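**Sunday, September 6, 2026** -- tape transfer, Restbridge sessions, reel 4

In by ten, which on a Sunday counts as penance. Reel 4 finally came out of the dehydrator last night after its second bake and sat in the box until this morning. Intan wanted to run it warm. Intan was outvoted by the label on the box, which says DO NOT in Roscoe's handwriting.

Recap for whoever picks this up: Restbridge were a four-piece who made one album's worth of indie pop in a church hall and then all got jobs. Zyanya is putting the record out properly, and has asked us for flat transfers of everything before anyone gets ideas about mastering. Afiq already has ideas about mastering.

**Deck.** Demagged, cleaned, aligned to the tones at the head of the reel. The tones are on the reel, for once. Left channel reads a hair low at the top end; tweaked azimuth until it stopped bothering me, then tweaked it back when I realized I'd been listening to the right.

**Pass 1.** Stopped during the second song. Squeal. Cleaned heads and guides, brown muck on the swab, colour of strong tea. Back to the top.

**Pass 2.** Clean all the way through. Contents, as far as I can match them to the track sheet:

- "Herkard" -- two false starts, then a full take. Singer laughs over the last chorus. Keep the laugh.
- "Rweyemamu" -- full take, no click, drifts happily. Drummer slows down for every fill as though reading the sign on it.
- untitled, marked "slow one??" on the sheet. It is the fastest thing on the reel.
- "Herkard" again, with the organ. Organ is flat or everybody else is sharp. Left alone.

The slow one is the best song they had and it isn't on Zyanya's running order. Wrote to her. Tried to sound neutral and used the word "neutral" twice, so she'll know.

**Files.** Everything from today is under take prefix 3444. The earlier bad pass is 2914, kept only for the bit before the squeal, where the count-in is better. Don't tidy it away, Afiq.

**Hum.** There's a low buzz under the quiet intro on "Rweyemamu". Lifted the ground on the Gorkar preamp, no change. Swapped the cable, no change. Turned off the fluorescents and sat in the dark like a Victorian, no change. It's on the tape. Church hall fridge, I'd bet, and it comes in nearly in tune, so I've grown fond of it. No notch filter on the flat files. Zyanya can decide later.

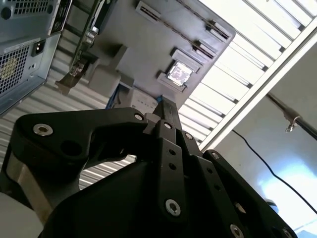
*Motherboard and computer case, with black gripper.*

**Box notes.** Hafiz photographed the spine and both sides of the insert. The pencil number on the back is 195, which matches nothing on our inventory, so it's probably the church's. Reel 5 has a splice at the leader that's let go. Ordered splicing tape; 18 dollars, receipt in the grey tin.

**Next**

- bake reel 5 after the splice is redone, then leave it ALONE overnight
- ask Zyanya who played organ
- Roscoe to listen to the azimuth with ears that aren't mine
- checksum today's files and copy to the second drive (did the first half of that, then went for a sandwich)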